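3.2 Work Surface and Part Layout

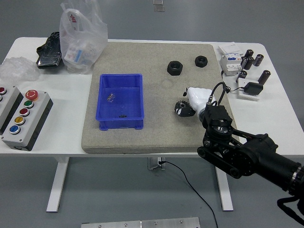

Figure 4. Tabletop layout for the sorting trials, with the blue bin on the left of the speckled pad and two black hexagonal nuts and a black toothed gear on the right.

All trials used the same white rectangular table. A large gray speckled pad with a stone-like texture covers the center of the tabletop and defines the work area. Parts outside the pad were excluded from scoring, and the remaining table surface was left for controls and packing material (Figure 4, far left and back left).

The part set was adapted from the Jadus assembly list, which includes nuts of several sizes and one gear. We kept two hexagonal nuts that differ in size and share the same color. Venckus pretests had shown that size confusion between dark parts was the most frequent sorting error, and a color cue would have masked it. The gear is marked in white on its face, so its orientation can be read from the image record.

The bin has ribbed walls and a flared rim. Small items resting against the ribs were difficult to segment in the Pera recordings, and we therefore labeled bin contents by hand. In the layout of Figure 4 the bin holds a small clear piece and a tiny dark object; both were entered as separate items.

Layouts were drawn from a list of 18 start positions, with the bin confined to the left half of the pad. Each layout was repeated until 1000 labeled placements had been collected, except in the December series, where collection stopped at 7 layouts. The Trandosden split contains 4000 placements and is used only for testing. No correction was made for glare on transparent parts, which are reported separately in Section 4.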